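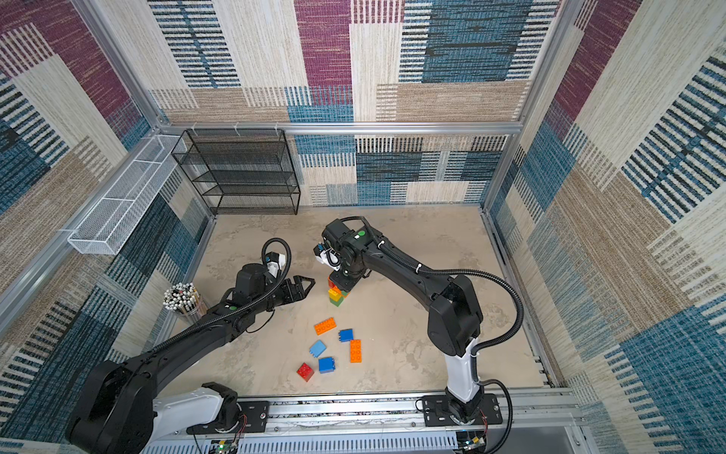 Black wire rack with four open tiers, white wire basket on the left wall. All empty.

How to sort out a toy corner in one afternoon

Quick one today, the kids are at swim and I have until pickup. A few of you asked for the toy corner post after I mentioned it in the laundry one. So. Start to finish, the way I do it now, after doing it the wrong way for years.

You need an afternoon. Start at lunchtime if you can. Do not start after dinner. I did this in May and was still sitting in a pile of doll shoes at 9 p.m.

What you need

Trash bags
A marker and masking tape
Cardboard boxes, any size, grocery store ones are fine
Open shelving of some kind
Bins or baskets, but DON'T buy them yet
A damp rag
Snacks, for you

On the bins. Everyone buys bins first. I bought a whole set of the Drinari ones with the snap lids, lovely color, and they were an inch too deep for the shelf so the lids hung over the front and got knocked off daily. Still have them. They hold Christmas lights. Measure after you sort, then shop.

Step 1. Empty it all the way

Everything out. Off the shelves, out of the baskets, out from under the couch. If the shelf unit moves, pull it out from the wall and vacuum back there. Wipe it down now while it's bare. You will want to skip this and sort straight off the shelf, and I get it, but you just end up shuffling things left to right.

Wire shelving — run the rag along the underside too. Dust sits on the wires. If you find something sticky, warm water and dish soap, leave it a minute, wipe again.

Check the feet while you're at it. If it rocks, fold a bit of cardboard under the short leg or adjust the foot if it has that kind. Anything tall should be anchored to a stud. Please do that before anything goes back on it, with small kids especially. If the kit that came with yours is long gone, the hardware store has replacement straps for cheap.

Step 2. Piles

Tape a label on each box and start throwing. My boxes:

Building
Pretend (food, dolls, the doctor bag)
Vehicles
Puzzles and games
Art
Babyish
Broken
Not a toy

"Not a toy" fills up fastest. Last time I got a spatula, batteries, a phone charger I'd already replaced and one of my good earings.

Don't stop to finish puzzles. Don't stop to look for the missing piece. Throw it in the box and move on, you can count pieces in front of the TV later.

Step 3. Get rid of some

The babyish box goes to someone with a baby. Mine goes to Clodagh Madigan down the street, who has twins and takes everything. Broken goes out tonight, before anybody sees it. If it can be fixed you get 2 weeks to fix it and then it goes too. I write the deadline on the tape.

For the rest, pull out what hasn't been touched in months, and put it in a closet. Not donate, closet. If anyone asks for it by name, it comes back. We had a garage with a little elevator in the closet for half a year and the only person who brought it up was my husband.

Step 4. The big bricks

They get their own step because in our house they are most of the mess. The large kind, I mean, the chunky ones for smaller hands. They take up a huge amount of room loose and hardly any when they're stacked, so stack them before you put them away. Same width with same width, long columns, lay the columns flat in the bin like firewood. My sister in law Effie Matheson does hers by color. Looks great. Lasts until breakfast. I don't bother with color and just go by size.
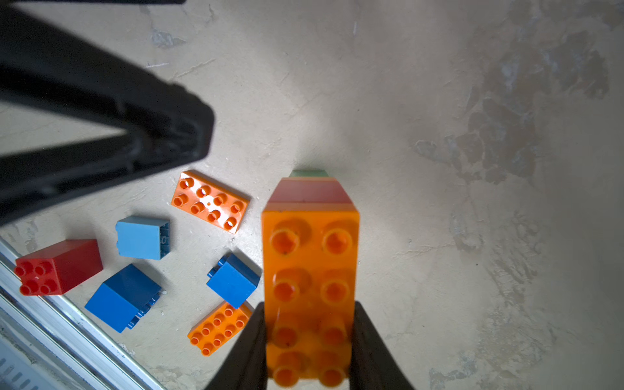
Stacked bricks with an orange one on top, and six loose ones still on the floor.

Let the kids do the stacking part. Ours will do it forever if you call it a tower and never if you call it cleaning up. Short towers for little ones, they pull apart easier next time. If a pair is really jammed together, twist at the corner, don't pull straight. No teeth!! I have said this so many times.

Washing them: mesh laundry bag, bowl of warm soapy water, swish, rinse, spread out on a towel overnight. I don't put them in the dishwasher. Some people do, check whatever yours say.

Step 5. Put it back by height

Lowest shelf, the stuff they can have any time. Blocks, vehicles, animals. Heavy things down here as well.

Next up, pretend stuff. One open bin per type. Don't mix the food and the doctor bag or you will be served a thermometer in a bowl of soup.

Then puzzles and games. Stand the boxes on end like books. A rubber band around each one. If the boxes are falling apart, zip pouches, and cut the picture off the lid and slide it in.

Top is yours. Paint, glitter, anything with tiny parts, the slime. Anything that needs a grownup.

Wire shelves let small stuff drop through, so either put it in something solid or line the shelf. I use cut up placemats. A piece of cardboard covered in contact paper works fine too.

A wall basket is good for flat or floppy things. Coloring books, costumes, puppets. Hang it where a kid can reach in without climbing on anything, and don't load it with anything heavy. We overfilled ours with picture books and it came down, along with a piece of the wall. Hamish Purves from next door patched that for us and hasn't let me forget.

Step 6. Label, loosely

Masking tape and a marker. Fancy labels can wait until you've lived with it. You will move things. I moved the trains 3 times in the first week. For kids who can't read, draw it. A bad drawing of a truck is still a truck.

Keeping it that way

One pickup a day, before bath. Set a timer for 6 minutes and stop when it goes, even if it's not done.

One bin out at a time is the rule. It does not work. We keep having it as a rule anyway.

Swap something from the closet once a month or so. New to them again.

After birthdays, do steps 2 and 3 over, just the shelf that's overflowing. You don't have to empty the whole thing each time.

Quick answers from last time

Lids or no lids? No lids on anything they use daily. Lids for the closet.

Clear bins? If you can stand looking at them. They do find things faster.

What about books? Seperate post, books are a whole thing. Anahera McKinnon sent me her system and I'm trying it out now, will write it up.

Stuffed animals? No idea. If you have solved this, comments are open.

Ok, swim's out, have to run. Tell me how yours goes.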